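Notebook, Monday, late afternoon

Spent most of the day on the grasp segmenter in Rondix, the one that decides where a pick begins and ends from the finger opening alone. It does nicely on boxes and cans, bless it, but soft snack packets keep fooling it (the fingers never close as far as it expects), so I went back through the food container clips and dropped the opening threshold from 25 mm to 22.

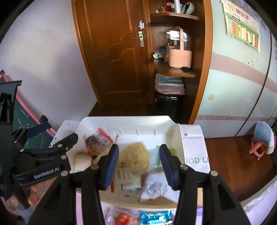 Ultby wrote back that the threshold is the wrong knob, and that I'd do better to look at closing speed over a window of 8 samples and leave the opening alone. Fair enough, and I do like the idea! I've put it on a branch with the old rule beside it, so we can compare the two on the same 90 clips.

Still to do: crumpled wrappers get merged with whatever lies under them in the mask. Rerun overnight with the window at 8, old threshold restored.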